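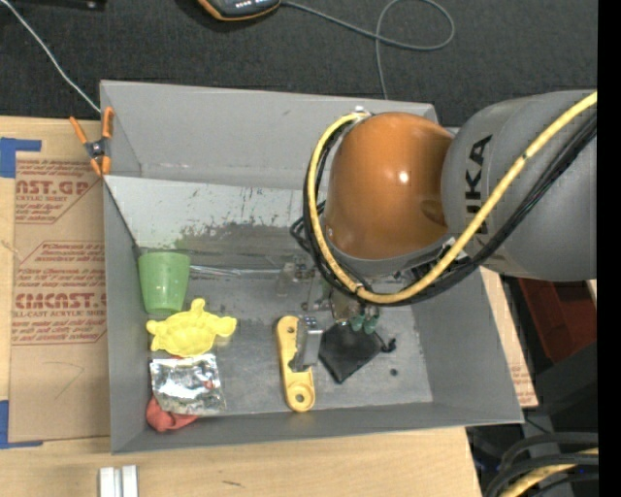

*Fig. 4. Grey bin on a light wooden tabletop.*

## 3. Setting up your worm bin for the first time

Right, you've got your list ticked off from section 2 and you're itching to get worms in. Hold on a bit longer! I rushed my first bin and ended up with a smelly puddle and a lot of unhappy worms trying to leave by the lid.

I wrote these steps for the Latmont two-tray bin, the one most of us on the allotments have. Faith Obura runs a home-made one out of an old storage tub and says everything works the same, apart from step 2, where she has to drill her own holes.

1. Pick the spot. Shade is best, out of the wind, and near enough to the kitchen that you'll bother going out in the rain. Mine lives behind the shed door.
2. Stand the base on its feet and push the tap in from the outside, with the rubber washer on the inside. Hand-tight only. Pour in a jug of water and leave it for ten minutes to see if it drips.
3. Drop the first tray on top of the base. It goes in either way round.
4. Line the tray with one sheet of damp cardboard. Plain brown is what you want, with the tape peeled off.
5. Make the bedding. I use shredded newspaper, a couple of handfuls of old compost and a small scoop of garden soil (the grit helps them digest). Soak the paper, then squeeze it until it stops dripping. It should feel like a wrung-out flannel.
6. Fill the tray to about a hand's depth and fluff it up. Don't press it down.
7. Tip the worms out in the middle, along with whatever they came in. Leave the lid off under a bright light for half an hour and they'll dive down by themselves.
8. Lid on. Now leave them alone for a week. I know!

> **Note:** Worms are sold by weight. I started with 228 g, which was on the small side, and it was slow going until the spring. If you can stretch to 546 g, do.

> **Caution:** Don't use fresh grass clippings as bedding. They heat up fast, and a hot tray will kill the lot.

### 3.1 The first feed

After that week, lift a corner of the bedding and tuck in a small handful of peelings. Chop them up if you've got the patience. Cover them over again and wait until they're mostly gone before you add more, even if that takes a fortnight.

Good early food: carrot tops, tea leaves, salad that's gone limp, crushed eggshell. Leave out onion, citrus, meat and anything oily. Parvaneh Vahidi swears hers eat orange peel quite happily, but she has a very old, very full bin and I wouldn't try it in a new one.

### 3.2 When to add the second tray

Wait until the first is full right up to the ridge on the inside wall. Set the empty tray directly on the contents so there's no gap, put fresh bedding in it, and feed only in there from then on. I started mine in April and didn't need the second tray until well into autumn.

> **Caution:** Open the tap once a week over a watering can. If you forget, the bottom tray floods. Water the liquid down well before it goes anywhere near your pots.

For flies, mites and escapees, see section 5.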